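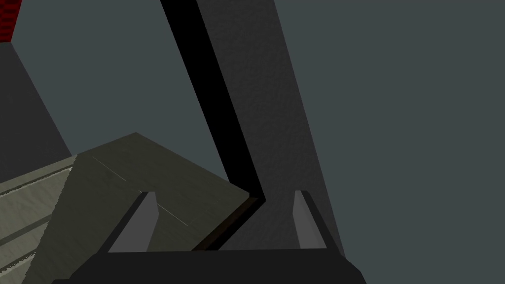 June, second notebook. Picking this up mid-thought because I closed the laptop last night before writing anything down and I've already lost half of it.

Where we are: the wrist-only policy (Zalovier, the small one) gets through the open-door tasks in sim at a decent clip and then falls over the minute the base has to stop near furniture it hasn't seen. Charmaine's guess is that the wrist views go ambiguous up close. You get a big flat panel, another big flat panel, some background, and the network has to work out from that where the hand is in the room. My guess was the action chunking. We've been going back and forth on this for longer than I'd like, so the plan for this week was to stop arguing and run it.

Setup, so I can find it again: same house layout for everything, the one with the red walls and the tile floor. Base parked before the episode starts. Grippers open at reset. Three variants of the policy: wrist cameras only, head camera only, and both. Each one gets 200 episodes with the start pose jittered and then 200 more with the start pose AND the textures shuffled, so 400 per variant. Seed 3625 for all of it. (Yes, Nattawut, I wrote the seed down this time!)

First thing that went wrong was me. I launched the wrist-only batch with the old Drurness config, the one where the fingers are a hair closer together at reset, and didn't notice until the run was most of the way done. Threw it out and started again. If anyone finds a folder called wrist_A_old, don't use it, don't average it into anything, just leave it alone until I've deleted it.

Second thing was shadows. I'd turned the shadow map resolution way down back in the spring to get more environments on one card, and then forgot all about it. So every shadow edge comes out as a little staircase, and from the wrist those staircases are big. 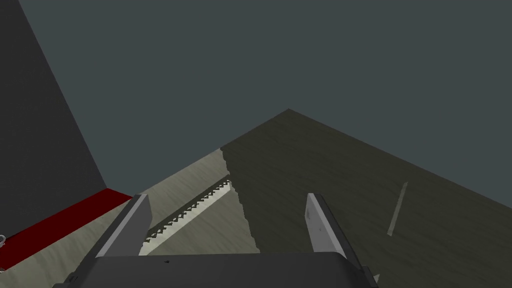 I'd been treating that as cosmetic. Then I plotted the saliency maps for the wrist encoder, mostly to have something to show Charmaine, and a good chunk of the attention was sitting right on the light/dark boundaries. It had picked up on them as landmarks! Which makes a kind of sense – they have strong corners, they hold still as long as the light does, and there isn't much else to grab onto when you're that close to a flat surface. But none of that is going to exist on the real arm.

So now there's a fourth variant, which I'm calling wrist-soft: same weights to start, fine-tuned for 100 episodes with the shadow resolution turned back up and the light direction randomized per episode. It's slow. I can fit way fewer environments on the card and the fan on the workstation is making that noise again. I took the desk by the window so I wouldn't have to listen to it.

Early read, and I mean early, I'm not putting this in the group slides:

Wrist only, original shadows: fine on jittered starts, bad once the textures are shuffled. Same failure over and over, it commits to a reach and sails past the edge it was supposed to stop at.

Head only: the other way around. Knows where it is in the room, sloppy at the last bit of the reach. It doesn't care much about the texture shuffle, which surprised me.

Wrist-soft: better than wrist only on shuffled textures, a little worse on jittered starts. I'd expect that second part if it really was leaning on the shadow corners and we just took them away from it.

Both cameras: still running. I peeked at a few episodes and they look good, but I always pick good ones when I peek, so that means nothing.

Charmaine came by while I was writing this and pointed out that wrist-soft changes two things at once, the resolution and the light direction, so I can't say which one did it. She's right and I'm annoyed. Splitting it means two more fine-tunes. I'll queue the resolution-only one first and let it go overnight.

She also asked whether the head view has the same problem. It does have it, the stepped edges are there too, on the robot's own shell and on the furniture panels. But from the head you also get the floor grid and the walls and the far end of the room, so my hunch is the encoder has enough real structure that it never needed the fake stuff. Need the saliency maps for the head encoder before I say that out loud to anyone. Nattawut has the plotting script in his branch, the version that doesn't crash on the wide aspect ratio.

One more from the head, same house, for when I write up the comparison:
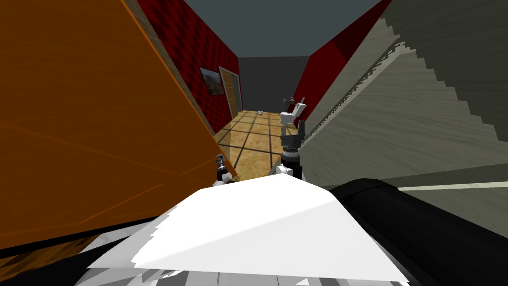 To do

Resolution-only fine-tune, queue before I leave. Light-direction-only after that.

Head encoder saliency, get script from Nattawut.

Rename the variants to something a person can read. "wrist-soft" is already confusing Charmaine, who thought it meant soft fingers.

Check whether the Manurung scenes were exported with the same low shadow setting. I have a bad feeling they were, because I copied that config file around a lot. If so the Tireck baseline was trained on them as well and we should at least tell people before they build on it.

Put the shadow resolution in the run header so it gets logged along with the seed.

4:40 pm, resolution-only run is going. Loss looks normal for the first stretch. Left a sticky note on the workstation so it doesn't get rebooted.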